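# Tellotthorpe moves public dining rooms to reusable tableware

Tellotthorpe will stop buying single-use plates, bowls and cups for its public dining rooms in May, when a central dishwashing plant at the former Lloyd dairy building begins regular operation. The change covers the town's school cafeterias, the two senior lunch rooms, and the evening meal service at the recreation center. Snack bars run by private operators in public buildings are not included.

The town has used disposable dishes in most of these rooms for years. Several of the kitchens were built with a three-compartment sink and no space for a commercial dishwasher, and the electrical service in the older school buildings can't carry the booster heater that a high-temperature machine needs. Rewiring each building was priced and dropped. The approved plan leaves the kitchens as they are and moves the washing to one place, with clean stock delivered each morning and soiled stock picked up after lunch.

## The plant

The Lloyd building was chosen for its floor drains, its loading dock and its existing three-phase power. The main line is a flight-type machine with a prewash section, a recirculating wash tank, a power rinse and a final rinse, followed by a blower dryer. Heat from the exhaust air is recovered through a coil and used to warm incoming cold water before it reaches the booster. A separate rack machine handles serving pans, lids and utensils.

Soiled stock enters on one side of a dividing wall and leaves clean on the other. Carts do not cross between the two sides without going through a cart washer. The air supply is balanced so that air moves from the clean side to the soiled side. The layout follows the plan review comments from the health department, which asked for a hand sink at each door and a larger clearance behind the dryer.

Wastewater passes through a scrap collector and a grease interceptor before it reaches the sewer. The interceptor was enlarged during design after the sewer department questioned the original sizing, which had been based on floor area and not on the flow rate of the machines. A sampling port has been installed downstream. Samples will be taken weekly in the first season and monthly after that if the readings stay inside the permit.

## Stock and color

The opening order is being filled in stages. Each school site gets enough stock for two full lunch services, so that a late delivery does not stop a meal. The largest site, the combined middle and high school, serves 863 lunches on a normal day. The lunch rooms and the recreation center together serve 516 meals. The remaining schools are smaller and share a delivery route.

Product was selected on weight, stacking height, rim strength and resistance to staining. Stacking height mattered more than expected during the bid review. A difference of a few millimeters per plate changes how many fit in a transport crate, and the crates are fixed in size by the cart shelves. Two bidders were asked to submit a lower-profile bowl after their first samples would not fit under the crate lid.

Color was treated as an operating question. The dining rooms have white tables, and the senior lunch rooms had asked for dishes with a visible edge against the table surface. People with reduced contrast sensitivity may have trouble finding the rim of a white plate on a white table. Colored dishes also make sorting faster on the soiled side, where plates and bowls are separated by hand before loading.

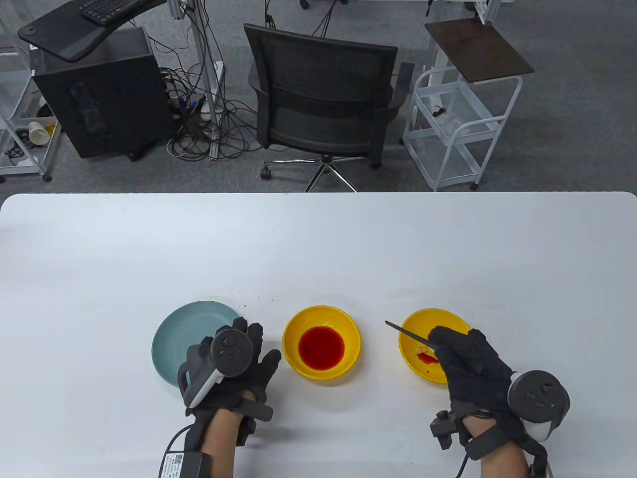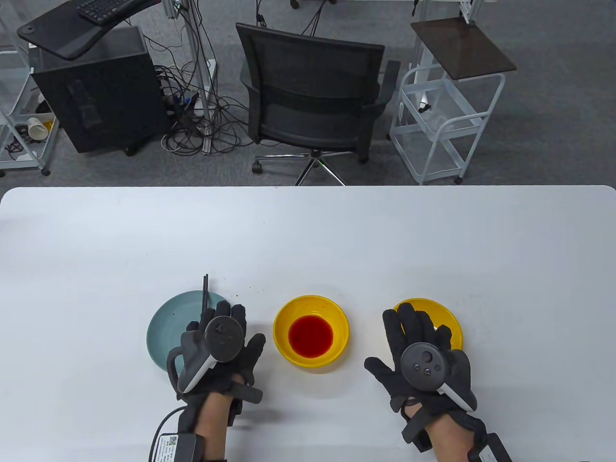
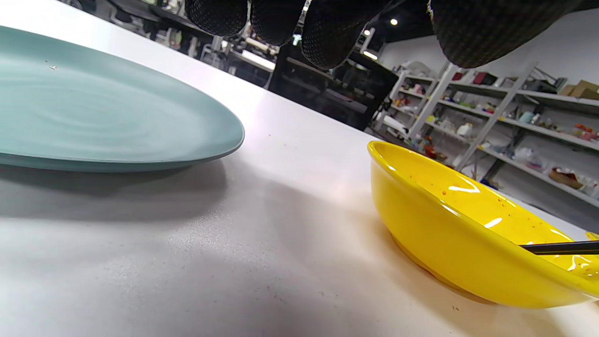

*Colored tableware on a white tabletop.*

The drawback of color is that wear is easier to see. A glazed surface that has been scratched by metal flatware picks up gray marks, and a polymer surface can fade with repeated exposure to alkaline detergent. The purchase terms therefore include a wear schedule. Pieces are pulled from service for chips, cracks, crazing that can be felt with a fingernail, or stains that remain after one soak cycle. Light gray marking on a glazed surface is not grounds for removal if the surface is intact.

Glazed ware must be supplied with leaching test results for lead and cadmium from an independent laboratory, with one report for each color. Results for one glaze can't be used for another, even where the body and shape are the same. Replacement lots need new reports if the supplier changes its pigment source or firing schedule.

## Stock tracking

Crates will carry a bar code label on two sides. Individual dishes will not be marked. The town looked at marking each piece and decided that the handling time at the scanner would cost more than the losses it was meant to prevent.

Counts will be kept by crate in a stock program called Zornia, already in use at the school warehouse for dry goods. A crate is scanned when it leaves the plant, when it arrives at a dining room, and when it comes back. A site that returns less than it received will show a balance, which is carried forward for four weeks before the missing stock is charged to the site's supply account. The carryover period allows for dishes left in classrooms and offices.

The scanners store records locally and upload them when they reach a network, since the basement receiving area at one school has no signal. During trial runs, several crates showed as delivered before they had been sent out. The cause was an incorrect clock setting on one handheld unit. The plant now sets all clocks at the start of each shift.

## Delivery

Deliveries leave Lloyd at 5:30 a.m. on two routes. The north route crosses the rail line at Dunska Road, where freight traffic can hold vehicles at the crossing, and its schedule includes extra time for that. The south route is shorter but has more stops. Soiled stock is collected from 1:15 p.m. onward and is washed the same day. Nothing soiled is held overnight, except from the evening meal service, which closes after the last pickup. Its dishes are scraped, rinsed on site and held in covered crates until morning.

The trucks have lift gates and interior rail fittings for the carts. Clean and soiled carts will not share a truck on the same run. Truck interiors are washed down after the afternoon collection, and the drivers sign a log at the dock before clean carts are loaded the next day.

Snow closures will be handled by the school calendar. If the schools are closed and the senior lunch rooms are open, a single truck will run a combined route beginning two hours later.

## Cost and water use

The town expects the plant to cost more than disposables in its first year and less from the second year on. The estimate depends mainly on breakage and on the price of hauling trash, and both were set conservatively. Breakage at 4 percent per month would cancel the savings. The trial kitchens stayed below that level, although they were small sites with short carrying distances.

Water use per rack is metered separately from the rest of the building. The design figure assumes full conveyor loading, and a partly loaded line uses nearly the same amount of water as a full one. To avoid running the line at low load, the south route stock will be held at the dock until the north route truck has returned, and the two will be washed together.

Detergent and rinse additive are dosed by conductivity probe. The town's water is hard, and a softener with two resin tanks has been installed ahead of the machines so that one tank can regenerate while the other is in use. Softener salt will be delivered in bulk bags. Hardness is tested by drop kit at the beginning of each shift, and the result is written on the same sheet as the final rinse temperature.

## Changes in the dining rooms

Diners will see a return station near each exit, with a chute for food scraps, a soak tub for flatware, and stacking shelves for plates and bowls. Cups go into open racks, upside down. Trays will be phased out at the middle and high school, where the serving line is being shortened, and kept at the elementary schools.

Food scraps will go to the county compost yard. Napkins are accepted with the scraps. Milk cartons are not, and will continue to be collected separately. Existing supplies of disposable plates will be moved to the emergency shelter store and will not be reordered for daily use.

The recreation center will be the first site to change over, followed by the senior lunch rooms and then the schools. Meal prices are unchanged. The plant's rinse temperature logs and monthly breakage counts will be available at the town office.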